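In Praise of the Boring Label

Thu 23 May

My neighbour Brayden Friesen and I had a proper argument last week, the sort where you're both still muttering about it when you put the bins out. It started with a fuse box. His has sixteen little white stickers on it, all blank. Mine has handwriting on every single one (some of it mine, some of it from whoever had the house before, who spelled kitchen with two Cs). Brayden thinks I'm fussy. I think Brayden is going to be standing in the dark one day with a torch between his teeth, and I told him so.

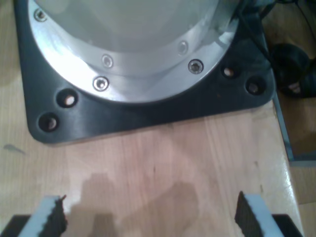
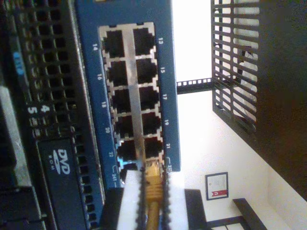
Numbers printed beside the ports, odds on one side and evens on the other.

Anyway, it got me thinking about how much of ordinary life hangs on somebody having bothered to write down what a thing is. I don't mean clever labels or pretty ones. I mean a bit of masking tape on a key. We've got a bowl of keys by our back door and I would guess that half of them open nothing we own any more, but I can't throw a single one away, can I? One of them might be the meter cupboard!

I used to work in the office at Akyol, a small firm that sold curtain fittings, and my first boss there was a man called Ertuğrul Kozan. He labelled everything. The drawers had labels, the box files had labels, the milk had a label with the day on it. I was twenty-two and thought it was the saddest thing I'd ever seen. Then he went off for a fortnight in April and I had to run the place, and I found every invoice and every spare bracket without ringing him once. When he came back I'd gone completely over to his side and I've never left it.

Brayden's argument, and I'll be fair to him, is that you learn a place by living in it. He knows which switch does the landing. He knows the hot tap is the one on the right even though it ought to be on the left. Writing it all down, he says, makes a home feel like a hotel. I do see what he's getting at. My gran never labelled a jar in her life and could pick out the ginger from the cinnamon with her eyes shut.

But Gran's kitchen was no use to anybody else. When she was in hospital we all had to cook in it, and my uncle put cumin in a rice pudding. I ate some to be polite. You don't label things for yourself on a good day, you do it for the person who comes along after you, or for yourself at two in the morning with a temperature and a smoke alarm chirping.

There is a wrong way to do it, mind. The library in Hiterley had a big tidy-up a while back and now every shelf has a coloured dot, and there's a chart by the door to tell you what the dots mean, and the chart is in seven shades of green. I stood in front of it for ages looking for gardening. Gardening isn't even green, it's mauve. A label you need another label to understand has gone off the rails somewhere, and I'd far rather have the plain old word GARDENING in capitals.

The same goes for leads and chargers. Why are they all black? I've got a carrier bag of them under the stairs and I'm scared of it. If I ran the country, every plug would come with the name of its gadget stamped on it, big enough to read without glasses, and I'd win by a landslide.

I did offer to do Brayden's fuse box for him. I've got the pen and a free Saturday, and it would only need one of us to stand at the box and the other to shout from upstairs when the lights go off. He said he'd think about it. Then he asked whether I had a key to his shed, because he gave me a spare when they moved in. I do have it. It's in the bowl.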